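Workshop Tips: Keeping Your Small Robot Software in Order

I write these tips for people who have an arm on a table at home or in a shared workshop, and who make the software by themselves. I am a programmer by work. My own setup runs on Skoryk, a small planner I wrote, with the Nidov camera library under it. Most of the tips are good for other tools too.

Give the camera a plain background

Perception code is happiest when the table is one color and is not shiny. I used a wooden kitchen table for a long time and I spent evenings on removing the wood lines from my masks. White board on the table and white panels on three sides solved more than my filter did. Wipe the panels sometimes. A gray smudge near the bottom can come back as an object with a low score, and then you search for the mistake in the wrong file.

Choose pieces with strong colors

Flat craft sticks are cheap and very good for testing. Pink, light blue and red are far from each other in hue, so you can start with simple thresholds and train something better later. Light blue on white is the hardest of them. If you lose it, check the white balance before you touch the threshold, and lock the exposure.

The holes at the ends are useful also. Two holes give you the direction of a stick even when another stick lies over the middle of it.

Spell a word before you build a tower

Letters are a nice task for a planner. The goal is easy to read for a person, and the pieces stay flat, so you can leave height out of the first version. Write the word on a card, put it at the back where the camera can read it, and let the program decide which pieces it needs.
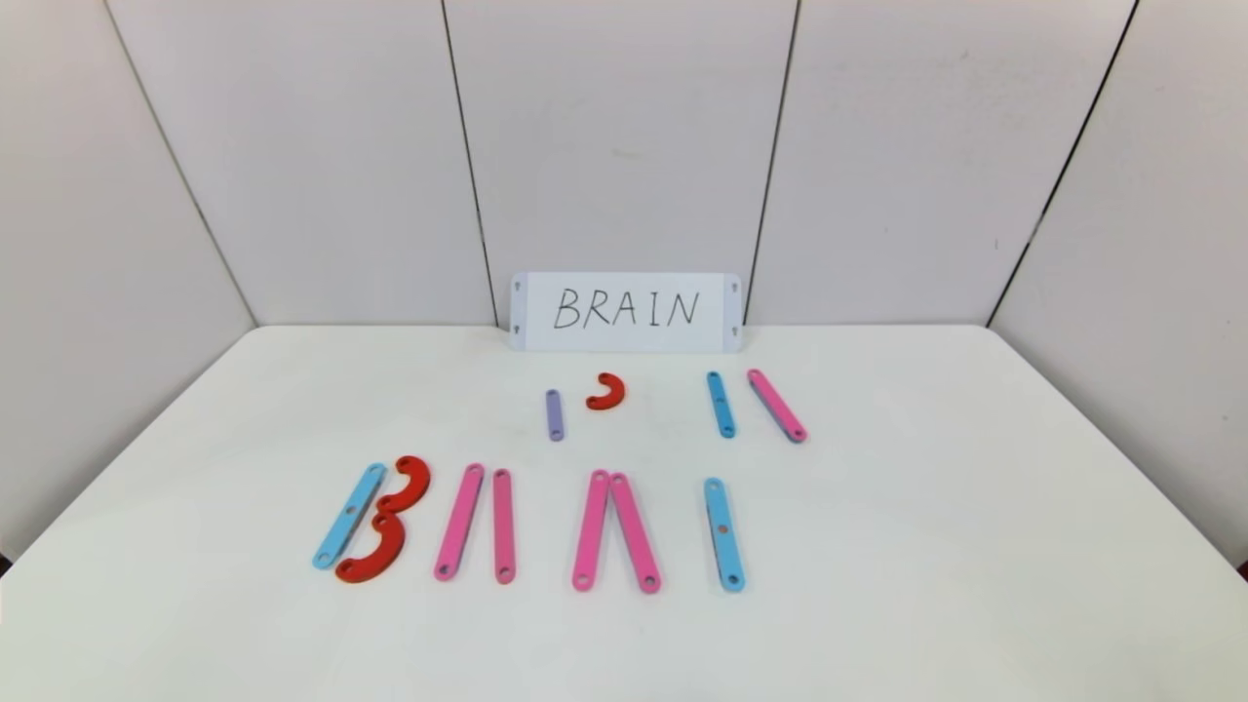
Spelling task with the word BRAIN. The B is one blue stick and two red curves.

Notice how the two curves of the B overlap where they meet. My first collision check refused every layout of this kind. Now I keep two numbers in the config file: the distance allowed between pieces of different letters, and the overlap allowed inside one letter. The second one must not be zero. The tops of an A need it as well.

Keep the spare pieces in their own zone

Pieces which are not in the word yet should have their own area in the planner's map. I draw a line across the table in software and everything behind it is stock. Without this line the planner liked to take a stick out of a finished letter, as it was nearer. It is a silly thing to watch.

Save the goal and the result in one file

I kept goals in one folder and camera pictures in another for a whole winter, and in March I could not match them any more. I had 196 runs and for 2 of them I was sure. Now each run writes one file with the word, the target positions, the last detected positions and the version of the code. Put the version first so you see it when you open the file.

Compare by letters, not only by millimeters

A stick can be 16 mm away from its target and the letter is still good, if the whole letter moved together. So measure inside the letter first, and after this measure the letter against the line. Skondby, the viewer I use, can show both as colored arrows, but a small table in the terminal is enough.

Small things

Name the pieces by color and shape (blue_stick, red_curve), and put the number last. Sorting is then easier.

Do not restart the detector between two letters. The tracking numbers change and the planner thinks that all pieces are new.

If you run the planner on an old computer, limit the search time for each letter and keep the best plan found so far. My desk has a metal shelf from 1980 and a computer which looks the same age, and it plans a five-letter word in nearly the time I need to make tea.

Keep the word list in a text file with one word in each line. Tolska, the scheduler in our workshop, had trouble with an empty line at the end, so delete it.

Next page: calibrating the table corners without a printed pattern.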